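Zitrone, Brettchen, Becherbaum: zu Besuch bei einer Teetrinkerin

Ich hatte mich auf Kaffee eingestellt, und dann reden wir den halben Nachmittag über Zitronenscheiben! Meine Gesprächspartnerin betreut bei Etwood die kleine Reihe für den Teetisch, trinkt selbst sechs Tassen am Tag (sagt sie) und hat zum Becherbaum eine Meinung, die für zwei reicht.

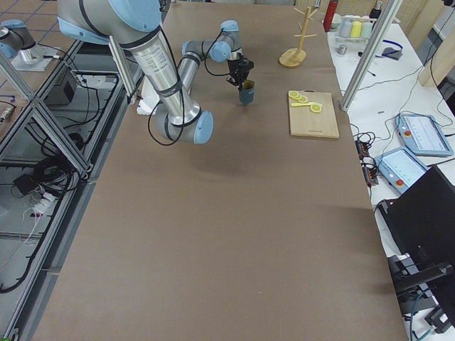
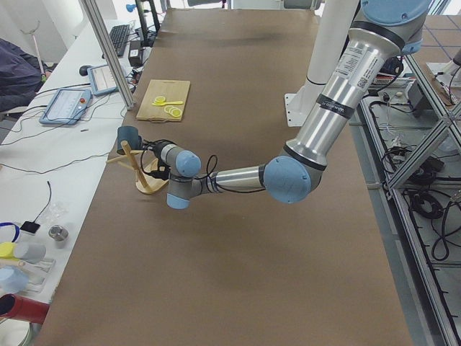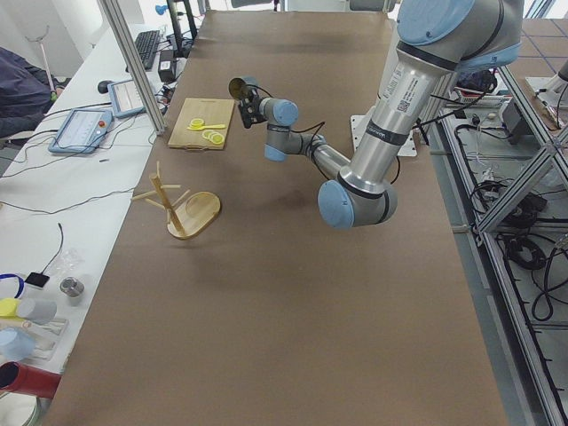 Becherbaum und Brettchen mit Zitronenscheiben, auf allen drei Bildern.

"Der Becherbaum ist ja so ein Möbel, über das man lacht, bis man eins hat", sagt sie. Ihren ersten hat sie auf dem Flohmarkt in Bavstead gekauft, im April, bei Nieselregen, und eigentlich nur, weil der Händler schon einpacken wollte. Seitdem stehen ihre Becher nicht mehr im Schrank. "Im Schrank nimmst du immer den vordersten. Am Baum suchst du dir einen aus."

Ich frage, ob das nicht furchtbar einstaubt. Sie winkt ab. Was täglich benutzt wird, staubt nicht ein, und was nicht täglich benutzt wird, soll halt wieder in den Schrank. Viel wichtiger findet sie den Fuß: Der muss breit genug sein, sonst kippt das Ganze, sobald nur auf einer Seite etwas hängt. Bei Vuneck, wo sie vorher gearbeitet hat, gab es mal ein Modell mit einem viel zu kleinen Fuß. "Hübsch war der. Wir haben 2.809 Stück verkauft, und ich glaube, ich habe mit jedem einzelnen Käufer telefoniert."

Und die Zitrone? Da wird sie streng. Auf dem Holzbrett schneiden ja, aber danach gleich mit kaltem Wasser abspülen und hochkant trocknen lassen. Ihr eigenes Brett ölt sie alle 30 Tage ein, das steht sogar im Kalender (ich habe es gesehen, zwischen Zahnarzt und Altpapier). Die Scheiben legt sie gern ein bisschen übereinander, den Löffel gleich mit aufs Brett, dann muss man am Tisch nicht herumsuchen. Zu dünn dürfen sie auch nicht sein: "Sonst fischst du hinterher Fetzen aus dem Tee."

Zum Schluss will ich noch wissen, in welcher Reihenfolge sie eingießt, und bekomme einen längeren Vortrag. Kurz gefasst: erst der Tee, dann die Zitrone, Zucker nur für Gäste. Ich habe mir inzwischen die zweite Tasse genommen und bin, das gebe ich gern zu, beim Zucker geblieben.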